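## 4.2 Counter-top tasks

The second group of tasks was built to resemble the small jobs that fill a kitchen day: moving food into a bowl, clearing an item away, shifting something so that a door can open. None is difficult for a person. We chose them because a machine that can't manage them is of little use in a home, however well it does on a bare bench.

All trials in this group were run in simulation with a single Franka Emika arm mounted beside the counter. The layouts came from the Puvley kitchen set, which places everyday goods close together and leaves plants, bottles and appliances where a household might leave them. The policy, Sendow, was trained on 274 demonstrations and was given no map of the counter. It received one written instruction per trial, and a trial ended after three failed grasps or when the time limit ran out.

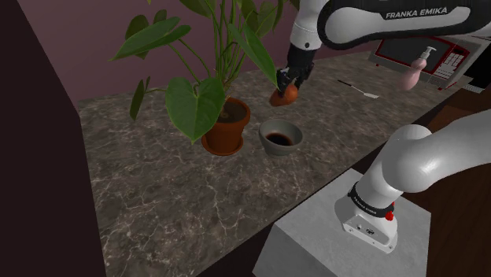
**Figure 3.** A counter-top layout in simulation, with the gripper closed on a reddish-orange object near a grey bowl.

Clutter affected the results in two ways. Tall items narrowed the paths open to the wrist, and leaves were the worst of these, as their outlines are thin and change a good deal with the viewpoint. Low items mattered less for movement but more for choosing the target. When the instruction named a bowl and only one was on the counter, Sendow went to the correct place in nearly every trial. When the instruction said "put it away", it often stopped part of the way through the motion.

Each layout was repeated 20 times with small changes in object position. We scored a trial as complete only if the object was released inside the target and nothing else had been knocked over. This is stricter than the rule used for the Drornico baseline, which ignores contact with other goods – the two sets of scores should not be compared directly. We rescored 10 of the baseline layouts under our own rule, and these appear in the appendix.

Lumpy objects remained a weak point. The grasp planner, Shi, assumes a fairly regular shape and tends to close on the widest part, so uneven items can turn in the fingers during the lift. A person would correct this without thinking. Sendow has no sense of touch at the fingertips and carried on with the planned motion, even when the object had moved well away from its expected pose.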